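Preparing a Desktop Computer for Donation or Resale

Kutham Reuse Center – Guidance for Households and Small Offices

Purpose of this guide

This guide sets out the steps that owners should complete before handing over a desktop computer to the Kutham Reuse Center or to any other reuse outlet. It covers personal files, accounts, labeling and packing. In the past year the Center received 530 desktop computers, and 90 of them arrived with the previous owner's documents still on the drive. Staff erase every drive on arrival, but owners remain responsible for their own data until the machine has been signed in at the desk.

Please allow one evening for the work. Copying files takes the longest, and it can be left to run while the other steps are carried out.

Step 1. Make a copy of your files

Connect an external drive with enough free space for everything you wish to keep. Copy the documents, pictures, music and desktop folders for each person who has used the computer. Remember to include:

Saved email, if your mail program stores it on the computer
Browser bookmarks
Tax and accounting records
License keys for any software you intend to install again

When the copy has finished, open several files from the external drive on a different computer. Select both old and recent files. Do not go on to Step 2 until they open correctly.

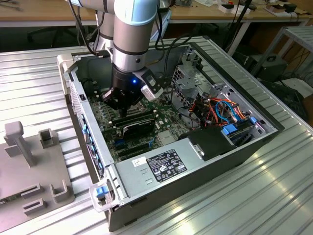 Madhu Agarwal wrote to the Center in March to say that the list above should also mention the downloads folder, having lost a scanned lease that had never been moved anywhere else. The point is well taken. Owners should look through the downloads folder and the recycle bin before continuing.

Step 2. Sign out of your accounts

Some programs allow only a fixed number of computers per license. Erasing the drive does not always release the license, so sign out or deactivate from within each program first. This applies in particular to office software, music services, photo editors and games.

Owners who use the Umow backup service should open its settings page and choose "Remove this computer." Copies already held by the service are kept for 13 days after removal and are then deleted. If you want to keep them for longer, download them beforehand.

Turn off any "find my device" feature. A computer that is still tied to an account may be impossible for the next owner to set up.

Step 3. Erase the drive

Use the reset option in the operating system and select the choice that removes everything. Where a further option to clean the drive is offered, select that as well. A full clean may take several hours on an older hard disk. 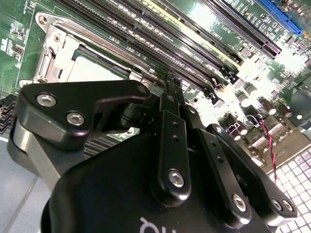
Leave the computer plugged in for the whole of this step, and turn off any sleep setting before you begin. If the process stops partway, restart the computer and run the reset again from the beginning. Owners who cannot complete a reset may request the Center's erasure service on the intake form. A written record of erasure is available on request and should be kept with your household or business papers.

Step 4. Complete the intake form

The form asks for the make and model, the approximate year of purchase and any known faults. Please be frank about faults – a machine that shuts down without warning can still be of use, and a clear note saves time at the bench. Businesses should also enter their own asset number, where there is one.

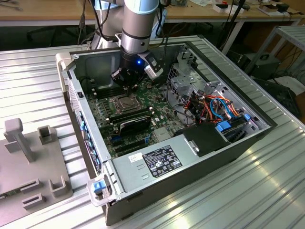
Must the original receipt be included with the form?
The receipt is not required, although a copy is helpful when the computer is still under warranty.

Step 5. Pack and deliver

Unplug all cables and bundle the power cord separately. Place the computer in a sturdy box with padding on every side. Mark the box with your name and the number printed at the top of the intake form. Monitors should be packed in their own box, screen facing a flat panel of cardboard.

Deliveries are accepted at the Jaiswal Street entrance from 9:00 a.m. to 4:30 p.m. Owners bringing more than five machines should arrange a time in advance through the Vatinura booking page.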